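July
by Soledad Van Dusen

THE GOOD BOARD

My aunt Hsiu-ying left me her cutting board and left my cousin Finlay the house, and of the two of us I'd say he was the one who sulked. It's bamboo, the colour of runny honey, with a groove cut near the rim for the juice. He wanted it back by Monday. I'd told him I would think about it (I hadn't, much!).

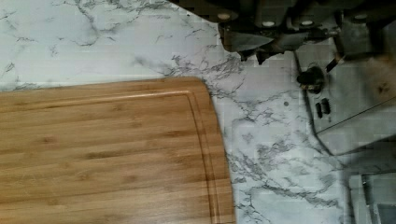
Short Fiction

So there I was at seven in the morning, running my thumb round that groove and round the corner where it bends, remembering all the plums she'd halved on it. She never let me do the plums. "You'll bruise them," she'd say, and hand me a tea towel.

The phone went. Finlay, of course.

"I'll give you a hundred pounds for it," he said.

"You've got a whole kitchen."

"It's an empty kitchen, Sol."

Well, that shut me up. I looked along my own counter, at the yellow mug on its saucer against the blue-green tiles, the wooden spoon in its brown cup, the toaster and the great steel oven beside it that I'd paid far too much for, and I thought of him over in Brukudlow eating cereal out of a saucepan, sulking in all those rooms.

"Have you had breakfast?" I said.

"Sort of."

"Come here, then. Bring plums." 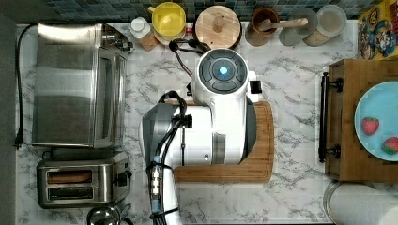
Plums

He brought far too many, in a bag that split on my step, and we crawled about after them like children. Then he stood at the board with his sleeves pushed up and held out his hand for the knife.

"You'll bruise them," I said, and gave him a tea towel.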